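双臂工作台安全守则的可执行性检查
课程项目报告(修订稿)
2021年2月27日

一、为什么选这个题目

我们实验课用的是两台桌面机械臂拼成的工作台。上第一节课之前,每个人都要签一份《双臂工作台操作守则》。守则由 Wulleo 起草,Flindero 负责培训时改过一遍,最后以学院附件的形式发下来。我签的时候没有细看,估计同组的人也差不多。等到自己写抓取脚本,想查一下两条臂同时伸进中间区域时该怎么办,才发现守则里关于这件事的话只有一句:“操作者应保证双臂运动互不干涉。”

这句话没有错,但拿它做不了任何事。它没有说谁检查、怎样检查、检查到什么程度算通过。我的题目就从这里来:守则里到底有多少内容是能照着执行的,执行以后留下的记录又能说明什么。

开题时老师的意见是,不要写成挑毛病的文章。我尽量照办,不过先说明,我对“有守则就更安全”这个前提本来就有怀疑,读者可以据此打些折扣。

二、材料和做法

材料有两类。一类是守则本身,包括附录里的开机检查表。另一类是工作台的使用登记,每次上机填一张,共433张。登记表只有打勾栏和一个备注栏,没有录像,也没有控制器日志,所以我无法核对勾选的内容是不是真的做过。这个缺口影响后面所有的结论。

对守则条文,我用一个很土的办法分类:假设有一个不认识我们的检查员站在桌边,他能不能只凭条文判断我做到了没有。能判断的叫“可查”,要靠猜的叫“不可查”。这种分类带有主观成分。我隔了一周又独立分了一遍,有几条换了类别,主要是带“适当”“必要时”“尽量”的句子。凡是两次结果不一致的,一律算不可查。

对登记表,我只看两件事:检查表是不是全勾,备注栏写没写东西。

三、条文的情况

先说写得好的部分。开机前手爪应空载,这一条清楚。更换指尖前应断电并等待指示熄灭,也清楚。通电后第一次运动用低速,后面给了具体的速度档位,检查员在示教界面上一看便知。这几条都有一个共同点,动作具体,对象具体,做没做有痕迹。

问题集中在双臂配合这一章。全章读下来像是把单臂的规定抄了一遍,再把“机械臂”换成“双臂”。比如“保持工作区整洁”,单臂时大家心里有数,双臂时工作区是指两条臂各自够得到的范围,还是两个范围重叠的那一块?又比如“运动过程中人员应在安全距离之外”,安全距离没有数字,也没有说从底座算起还是从手爪算起。手臂伸直和收拢的时候,这两种算法差得很远。

关于急停,守则写的是“操作者应能随时触及急停装置”。我问过三个组,得到的解释有两种:一种认为手要放在按钮上,另一种认为按钮在房间里就行。两边都觉得自己守规矩。我个人觉得后一种解释说不过去,可是从字面上驳不倒它。

还有线缆。守则正文没有提,附录检查表里倒有一项“线缆状态正常”。什么叫正常,没有解释。插头松动当然不正常,垂在走道上算不算?压在底座下面算不算?填表的人只能自己定,最省事的定法就是打勾。

Bustos 的那套操作指引是同学推荐给我做对照的。它的篇幅长得多,分级也细,每一级动作都配了审批流程。我读完以后并不觉得更放心。审批环节多,能执行的判断标准却没有变多,好几处仍然是“由负责人评估”。如果负责人和操作者是同一个学生,这个流程就是自己给自己签字。篇幅长还有一个副作用,大家更不愿意读。

四、登记表的情况

433张登记表中,检查项全勾的有399张。单看这个数字,执行情况很好,期末展示时也确实有人这样引用。我不同意这样读。

第一,登记表是上机之后补的还是上机之前填的,表上看不出来。我自己就有补填的时候,脚本调到快下课,收拾完东西才想起来,一路勾下去。第二,没有全勾的那些表里,漏勾的多半是最后一行,我猜是翻页没翻到,和设备状态没有关系。也就是说,漏勾反映的是表格版式,全勾反映的是手快。第三,同一天上下午两个组的表,备注栏里前一组写着“右臂回零有异响”,后一组全勾,备注空白。异响是自己消失了,还是后一组没听见,或者听见了觉得不归自己管,我没有办法判断。

备注栏本来应该是最有用的地方。多数表上它是空的。写了字的里面,又有相当一部分写的是“正常”“无”“同上”。真正描述现象的很少,可它们恰恰说明,学生碰到问题时愿意写,只要栏目给他留了位置,并且他相信有人会看。现在的登记表收上去以后放进文件夹,没有回复,也没有人跟进。我连续8周交表,从来没有收到过一次询问。

这里要补一句对自己不利的话:登记表里没有一次伤人或者撞坏设备的记录。可以据此说守则有效,也可以说这种小型机械臂本身出大事的机会就少,或者出了小事没有人写。三种说法我都排除不了。

五、试改的一版检查表

期中以后我们组试改了一版,借用 Jandside 那份表的排法,一项占一行,右边留空格写字。主要改动如下。

“线缆状态正常”拆开,改成写出线缆从哪里离开桌面,落在地上的一段离操作者的脚有多远。

“双臂互不干涉”改成要求先单独跑左臂,再单独跑右臂,最后才允许同时运动,并写明是哪一个时刻两个手爪靠得最近。

“急停可触及”改成写名字:这次由谁管按钮,站在哪里。

“工作区整洁”改成列出桌上与本次任务无关的物品,没有就写没有。

删掉了“已阅读守则”。这一项人人都勾,没有信息。

试用的结果一般。填一张表大约要2分钟,比原来慢,同组的人抱怨过。前几次写得认真,后来“落在地上的一段”那一格开始出现“还行”两个字。可见改成填空也挡不住敷衍,顶多让敷衍看得出来。原表的勾是看不出真假的,“还行”至少看得出来没有量。

我们没有条件做对照实验。组数太少,每组的任务也不一样,叠毛巾的组和搬盒子的组风险就不同。所以我不打算说新表提高了安全性,只能说新表收上来的内容读得下去。

六、还没有解决的问题

守则默认操作者只有一个人。实际上台前常常是一个人看屏幕,一个人摆物品,摆物品的那个人离手爪最近,守则里却没有他的位置。他不签登记表,也不一定参加过培训。

远程启动的情况守则也没有覆盖。脚本可以从另一台电脑上发出,发出的人不一定看得到桌面。我认为这一条应该直接禁止,同组有人认为加一个口头确认就够了,我们没有达成一致。

再有就是版本。我手里的守则和四月份要换的新版相比,目录一样,措辞有出入。旧版签过字的人要不要重签,目前没有说法。

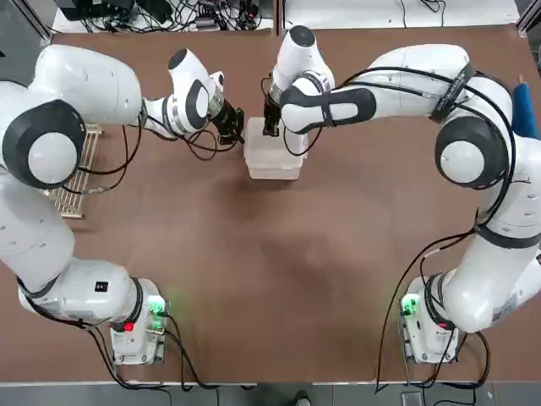 守则要写得能查,最难的仍是双臂配合和桌边环境这两块,我们改过的表也只是往前挪了一点。拿原表去套这样一张桌子,“双臂互不干涉”大概率会被打勾:两个底座内侧都亮着绿灯,看着一切就绪。可是两只手爪都已经伸到同一个半透明塑料盒的上沿,彼此挨着,再往哪个方向动、谁先动,绿灯回答不了。黑色线缆从两边底座越过桌沿垂到地面那一条上,那里还露出一只深色的鞋,“线缆状态正常”该怎么填,换两个人恐怕有两个答案。左边那个木条沥水架和任务有没有关系,原表更是问都不问,按新表至少得有人写一句。左侧底座上有个小红按钮,我见过有同学在别的台子上把类似的按钮直接当成急停,守则里没有一张标明按钮用途的图。下一版如果只准加一页,我希望加的是这张图,审批栏可以先放一放。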